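Pelora under-sink water filter: a year of use

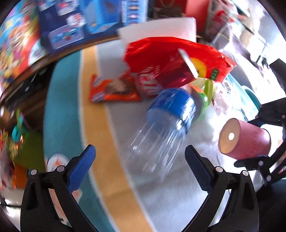
We moved to Darnville in October and the tap water was the first thing we noticed. It is safe to drink but hard, and it tastes of chlorine, more so in the mornings. For the first few weeks we bought water from the corner shop, the kind that comes in a clear plastic bottle with a blue label, a green cap and ridges down the lower half, and we got through a lot of them. They filled the recycling box before the end of each fortnight and carrying them up two flights of stairs was a chore. So we bought the Pelora.

It is a single cartridge filter that sits in the cupboard under the sink and feeds a small separate tap. I paid £120 for the kit. That covered the housing, one cartridge, the tap, a length of hose, a shut-off valve and a bag of fittings. Replacement cartridges are extra.

Fitting it

The instructions say an hour. It took me most of an afternoon, and a fair part of that was spent emptying the cupboard and looking for the right spanner. If your worktop already has a spare hole for a second tap you will be quicker. Ours did not, and drilling one was the only part I was nervous about. The kit does not include a hole cutter and the box does not mention that you will need one.

The push-fit joints are good. One of them wept a little on the first evening and stopped when I took the hose out, trimmed the end square and pushed it home again. I left a bowl underneath overnight and it was dry in the morning. The bracket screws were too long for the side of our cupboard and would have come out the other side, so I used shorter ones from the shed.

The water

The chlorine taste has gone. Tea is better, and the film on top of it is thinner, though it has not gone completely. This is not a softener and Pelora do not claim that it is. The kettle still furs up and I still descale it, perhaps a bit less often than before.

The flow is slow. A glass is fine but a large pan is tedious, and I tend to fill pans from the main tap. Flow drops further as the cartridge nears the end of its life, and that was how I knew to change it. There is a dial on the housing to remind you of the month, but it is just a plastic ring you turn by hand, and I forgot to set it.

Changing the cartridge

The makers say 12 months. Ours was clearly struggling well before that, which I put down to the old pipes in the building. The change itself is easy. Turn off the valve, unscrew the bowl with the plastic wrench, swap the cartridge, check the seal is seated and screw it back. Run the tap for a few minutes until the water clears. Keep a towel handy as the bowl is full when it comes off.

Compared with the Nester jug

We had a Nester jug in the last flat. It made the water taste much the same as this does, but it took up a shelf in the fridge and was always empty when I wanted it. If you rent, or there are only one or two of you, the jug is still the sensible choice. I would not fit the Pelora in a place I was leaving within a year.

Niggles

The tap is light and feels cheap next to the main one. The lever has worked a little loose and I can't find a way to tighten it. The hose could be longer – mine only just reached. I emailed to ask about a longer one and had a polite reply after a few days telling me any standard hose of the same width would do.

Verdict

I would buy it again, though I would get a better tap to go with it. Four out of five.

Related reviews
Nester 2 litre filter jug
Hidayat stovetop kettle, second look
Descaling sachets compared
Pelora shower filter
Washing-up bowls for small sinks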